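The Long Quiet at Barnora

A touring company drops most of its words and finds out what the audience was listening to

Half past six in the evening, Cindstead, rain on the loading door. The company is eating noodles out of cartons on the lip of the stage and arguing about a cough. Whether it stays in. It came by accident in the second week of rehearsals and now it has a place in the running order, between the letter and the lamp. Two of the actors want it gone. The director wants it louder.

The show is Istetti, and it runs 64 minutes, of which maybe a quarter has any talking in it. The first draft had plenty. Pages of it. A family waits out a winter in a rented house, and in the early script they explained themselves to each other more or less without stopping. Then came a residency at Barnora, a former seed warehouse with bad heating and very good sound, and the lines started going.

Not all at once. The company kept a tally on the wall, and by the end of that stay they had cut 523 lines. Seven were later put back. One of those is "I thought you had the keys," and it gets the biggest laugh of the night.

I saw it in April, in a room that seats very few, and I'll admit I went in grumpy. Silence on stage can be a kind of showing off. Long looks, slow walks, everyone very serious about a chair. Istetti isn't slow. People in it are busy. They fold, carry, unpack, look for things, get in each others way. The talk has gone but the chores haven't, and you follow the chores like you'd follow a plot.

What the actors say about it afterward, over those noodles, is mostly practical. You can't hide behind a good line. You listen for feet. One performer told me she used to learn a part by walking around the block saying it out loud, and for this one she had no idea what to walk around saying. She ended up learning it from the sound cues, backwards, from the final blackout to the top of the show.

The sound is a big part of it. Rudd, the small outfit that built the audio, put microphones under the stage floor and almost nowhere else. So you get footsteps, weight, a suitcase put down too hard. Voices are left alone. In the back row you strain a little for them, and that's on purpose -- the director likes to see a whole row lean forward.

It doesn't always work. There's a stretch past the middle, the business with the neighbor's dog, that plays like an exercise somebody was fond of. And the ending comes in two parts when the first one would do. At the performance I saw, a few people clapped after the first and then had to stop, and the cast had to win the room back from nothing.
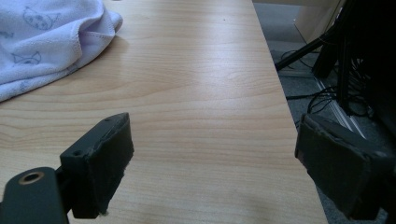

Still, they did win it back, and it took them under a minute. The oldest actor in the company simply sat down with her coat on and waited. That's the whole moment. I have tried describing it to friends and it dosen't survive the telling.

Money, briefly. The tour is 24 dates, small rooms, two vans. No set to speak of, which keeps it cheap, and no star, which keeps it hard to sell. Bookers ask for a trailer and the trailer is people not talking. One venue passed on it for exactly that reason, then called back after a staff member caught the show in Cindstead.

Next they want to go the other way. A talking piece, wall to wall, three voices, nobody moving from their seats. Barnora has offered them the warehouse again, this time with heaters. The script is supposedly half done. When I asked to see a page, I was told there was only one copy and it was in the other van.

Back on the stage the noodles are finished and the vote on the cough is split down the middle. They run the letter scene twice, once with, once without. House opens in twenty minutes. It stays in.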